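Workshop Tips: Cleaning Out an Old Dell Workstation
By the Drurovstead Bench, March

Unplug the case and hold the power button in for a few seconds before you touch the board. Wipe dust off the metal edges first so it doesn't drop into the memory slots.

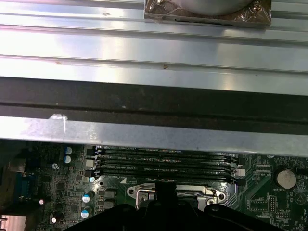
Read the labels before adding memory. On two-processor boards the slot name includes the CPU it belongs to, and a stick in the wrong bank may not be used. Open both latches and press evenly.

Keep fingers and tools out of the socket – the contacts bend easily. 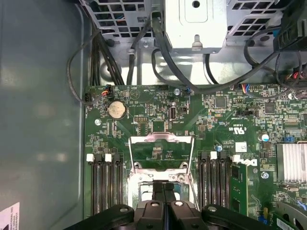
Check the coin cell while the case is open. If the clock keeps losing time, replace it.

Related tips
Sorting 600 loose screws
Quieting a noisy case fan

Contact | © Drurovstead | Back to top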